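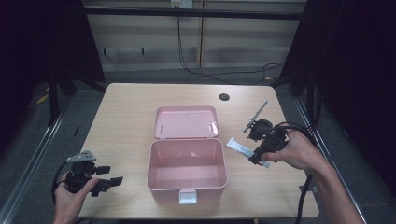 How do I keep the lid shut when the box is full?
Press the lid down at the back first, then along the sides, and close the latch last. If it springs open, something inside is standing too tall.

Cevley Hinged Storage Box, Pink

A deep plastic box with rounded corners and smooth inside walls, sized for tubes, small bottles and the odds and ends that collect in a bathroom drawer. The hinged lid folds right back and lies flat behind the base, so allow space for it on the table or shelf. A small white latch clip sits on the front.

Tubes can go in on their sides or upright – caps down if they are nearly finished. Wash by hand in warm soapy water and leave open to dry. Not suitable for the dishwasher.

Sold in packs of 2. Spare latches are available from Sestus, order code 78, and push on without tools.

Lids are not interchangeable with the older Pornivine box. For trade orders, ask for Ye-seo Gil in the Sestus office. Restocked in March.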